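The hours nobody puts on the invoice

27 Sep 2020

I have worked in the support office at Imum for long enough to remember when every return was typed in by hand. A customer sent a part back, somebody at a desk in Helldale opened the box, read the slip, and keyed the details into two different systems that did not speak to each other. It was dull work. It was also how most of us learned the business.

In May the company switched on a program that reads the slips and fills in both systems. It gets most of them right. The ones it can't read go into a queue, and a person clears the queue. Before the change a clerk on my team handled 57 returns on a normal day. Now the same clerk handles 48 queue items, and management has asked more than once why the number went down.

The number went down because the easy ones are gone. A clean slip used to take a minute, and it gave you a minute in which you did not have to think very hard. What reaches a person now is the torn slip, the wrong part in the right box, the customer who wrote a paragraph where a code should be. Each of those takes judgment and often a phone call. A day made up only of hard cases is a different job from a day with a few hard cases in it, and the pay scale has not noticed.

I don't say this to argue that the program should be switched off. I would not want to go back to typing part numbers. My wrists are better than they were a year ago. But the people who sell these systems, and the people who buy them, talk about office work as a list of tasks. Take some tasks off the list, they say, and the worker is left with more time. They rarely sit at the desk and watch what the time fills up with.

Much of it is still hands. Our work has gone into software, but the person doing it is still in a chair, reaching for a mouse, moving a keyboard over to make room for paper, hunting for the right adapter behind the monitor. Desk work has a physical side that never shows up in a process chart.

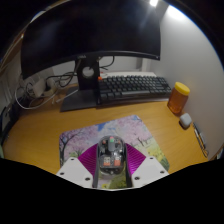

The mouse on its pad, between the fingers of a hand-held gripper.

Small handling of this kind is what automation has been slowest to take on. A program can read 100 slips while I find my glasses. Picking up an object on a crowded desk and putting it down somewhere sensible is another matter, and anyone who does it all day has a skill, even if it has never been written into a job description. I expect machines will get better at it. When they do, I would like the people who have the skill to be asked how it is done, and to be paid for the answer.

That did not happen with the slips. Usmani, the contractor that built our program, spent two days in the office at the start. They interviewed the managers. They took copies of the forms. They did not ask the clerks why we put a pencil mark in the corner of certain slips, and so the program ignored the pencil marks. The mark meant the customer had called ahead and the return was already approved. For the first weeks those customers were sent refusals, and the clerks spent their mornings apologizing for a decision no clerk had made.

It has been fixed. The fix came from a clerk with 20 minutes and a telephone, and the report on the project lists it under improvements by the vendor.
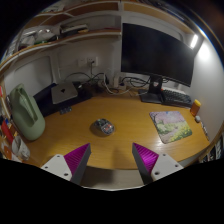 Then there is the matter of where the work gets done. With the typing gone, Imum decided that the queue could be cleared from home, and many of us now do it that way. I like the quiet and I don't miss the bus. But the Ketbridge office used to train new people by sitting them next to old ones. You heard how a colleague talked an angry customer down, and you saw which slips made her frown. A new hire at home sees the queue and a help page. The easy slips, which used to be the practice ground, go to the program. I do not know how we expect anyone to become good at the hard ones.

I have asked for three things at our staff meetings, and I will put them here as well. Count the queue by difficulty, or stop counting it. Give new people some of the easy slips for their first month, even though the program could do them faster - the cost is small and we will need those people later. And before the next system is bought, have the buyers spend a full week beside the clerks, with their laptops shut.

The next system is already being discussed. It is supposed to handle the phone calls. I have not been asked about it so far, and neither has anyone else who answers the phone.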